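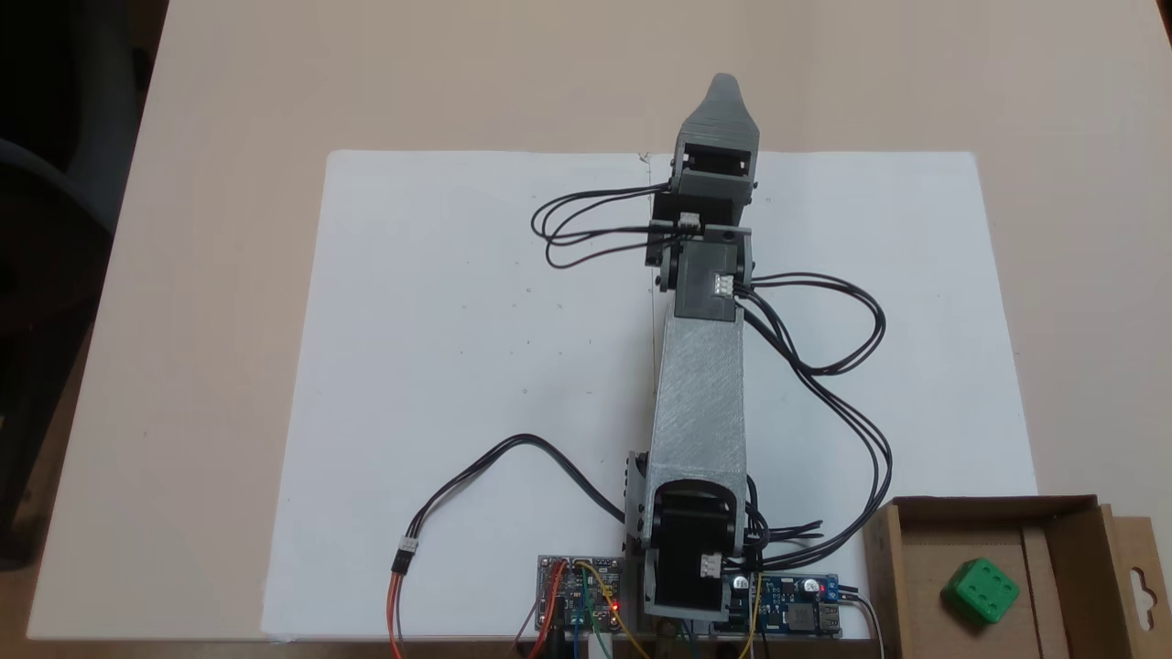
2 min read

Three-servo arm: straight pose is fine, but inverse kinematics sends the tip to the wrong place

Posted by Senyo Opoku in Arms and Manipulators, 4/20/19

I have a printed arm with three hobby servos (shoulder, elbow, wrist) that moves flat over a sheet of paper on my table. The plan is to have it reach into a small box and pick up a foam die. I wrote my own planar inverse kinematics in Python, and the script sends joint angles over serial to the board, which turns them into pulse widths.

When I command zero on all the joints, the arm lies out straight, which is what my model says zero should look like. If I ask for a point straight ahead and closer in, the tip lands pretty near it. When I ask for a point off to the right, near the box, it misses badly. The error grows the farther I go from the center line. It is repeatable - the same command gives the same wrong spot.

I have checked the link lengths twice. The forward kinematics in my script agrees with the inverse kinematics, so the math is at least consistent with itself. I'm using the Appiah servo library with its default pulse range. Is this a calibration problem, or do I have the elbow solution wrong?

mrs_tolliver

If forward and inverse agree with each other and the real arm doesn't, the trouble is between the angle and the servo. I would look at the pulse mapping first.

A straight pose only tells you the offsets are good. It says nothing about scale. If your library thinks a certain change in pulse width is 90 degrees and the servo really turns less than that, zero will look perfect and everything else will be off by more as the angles grow. Your straight-ahead points may be getting lucky, with the shoulder and elbow errors partly canceling.

To check, tape the paper down so it can't shift. Command zero on all joints and draw a line along the upper arm. Then move only the shoulder to what your code calls 90 and draw the line again. Measure the angle between the two with a protractor. Do the same for the elbow, measured against the upper arm, and then the wrist. Do each joint in both directions, because cheap servos are often not the same on both sides.

Put the measured values in a small table, one scale and one offset per joint, and keep it out of the kinematics code. The solver should only ever deal in true angles.

Also check the sign on each joint. If one servo is mounted the other way around from how you modeled it, straight still looks straight.

gearlash

Power supply. Mine did this too until I got a bigger one. Try Husell, they are cheap.

Dunmore_K

I don't think it is power if the error repeats exactly. A sagging supply usually gives you jitter or resets. It doesn't hurt to measure the voltage at the servos while they move, though.

I agree with the scale advice, and have two things to add on the software side.

Log the target, the three solved angles and the three pulse widths for every move. I had a bug where the pulse was clamped at the library's limit without any message, so the solver was right and the servo just stopped short. With a log you see it right away, since the pulse column stops changing while the angle keeps going.

Second, pick one elbow solution and stick with it for the whole path. With the box on the right you probably want the elbow bent away from it. If you solve each point separately, the code can flip from one solution to the other halfway and sweep the arm across the table. I choose whichever solution is closest to the last commanded angles, then reject it if any joint is out of range.

Senyo Opoku

Thanks. The elbow scale was off by 19 percent and the shoulder by almost nothing. The wrist sign was also backward. I put the corrections in a separate file and the points on the right are much closer. Still working on the path into the box, and I'll add the logging next.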